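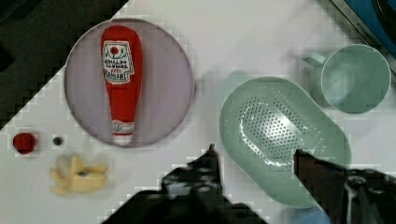 4. Setting up the play kitchen table

The Ellery play kitchen set is used on any flat table with a clear top. Wipe the surface before you begin.

1. Put the large plate down first. The other pieces go round it.
2. Place the colander and the mug together on one side, within easy reach of a seated child.
3. Lay the ketchup bottle across the plate. It can point either way.
4. Keep the small food pieces on the opposite side from the mug.

Note: The plate, mug and colander may be wiped with a damp cloth. Let them dry for 12 hours before putting them back in the Lodano storage box.

Note: Soft food should be kept apart from anything wet — sponge off marks with cool water only and do not wring.

CAUTION: Small parts. Keep the smallest pieces away from children under three. Check the floor under the table when play is over.

5. Putting the set away

1. Stand the colander in the box and put the small food inside it.
2. Slide the plate in upright along the long side.
3. Lay the bottle on top and close the lid. Do not press it down.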